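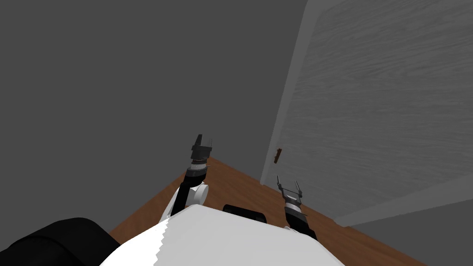
According to a reader who wrote in after our July notice, a door-opening test is only as good as its stopping rule, and a package that leaves the stopping rule to the user has not set a standard at all. The reader's laboratory had compared its results with those of a partner site for several months before learning that one side allowed a second grasp of the handle and the other did not.

The remark is a fair place to begin a review of the Meden Door Practice Kit, a software package for the simulated testing of two-armed household robots. The kit combines a set of rendered interiors with a written code of practice. It is published by Flokex and is intended for laboratories, training centers and buyers who need to compare one control program with another under stated rules. This review deals mainly with the code, as the rendered interiors are plain and have changed little from the previous edition.

Scope of the kit

The kit covers approach, grasp, handle operation, passage and return to rest. It supplies 256 room layouts, each with a closed door at the start of the run. Rooms are sparsely furnished or bare. Lever handles are used in most layouts, and the reviewer would have welcomed more round knobs, which remain common in older housing.

The code of practice runs to 15 clauses. Each clause states a requirement, a method of checking it and the record that must be kept. The language is clear. A technician with no background in standards work should be able to follow it after one reading, although the numbering of the annexes does not match the numbering of the clauses and should be corrected.

Rules on starting position

Clause 3 requires that both arms be clear of the door and of the floor before a run begins, and that the position of each gripper, open or closed, be entered in the log. Earlier editions asked only for the position of the working arm. The change is welcome. An idle arm can strike a door panel as easily as a working one, and past reports from many sites gave no account of it.

Clause 4 deals with the view used for scoring. It permits a raised view from behind the robot, provided that the handle remains visible throughout the approach. Part of the robot's own body may appear in the view. Where an arm hides the handle during the grasp, the clause calls for a second view to be stored with the log. The kit does not create this second view by default, and users must turn it on in the settings.

Rules on contact and stopping

A run must end when any part of the robot other than a gripper touches the door or its surround. A second grasp of the handle is allowed once, and must be reported. This answers the reader's concern in part. The code remains silent, however, on a grasp that slips before the handle has moved. Bresto, a competing package, treats such a slip as a completed attempt, and results from the two packages should not be placed in the same table without a note.

Results in use

The reviewer completed 2,771 runs with an unmodified control program. The log files were complete and could be read without special software. Scoring was consistent when the same run was replayed, with one exception: in layouts where the door stands close to a side wall, contact by the wrist was at times recorded as contact by the gripper. Flokex has been informed of the fault.

The code requires 20 runs per layout before a result may be published. That number is adequate for a pass or fail decision. It is too small to support a ranking of programs that perform at nearly the same level, and the code should say so.

Limits

Simulated results do not establish that a robot is safe to use near people. The code states this on its first page, and any report based on the kit should repeat the statement in full. Sites that go on to physical trials will need separate procedures for guarding, emergency stops and supervision. The Ackermann checklist is suitable for that purpose and uses most of the same terms.

Recommendation

The kit is recommended for internal comparison and for staff training. It is recommended for purchasing decisions only where both parties have agreed in writing on the treatment of slipped grasps. Sites holding the previous edition should update before their next round of tests and should keep the older logs in a separate archive, as the two formats cannot be merged.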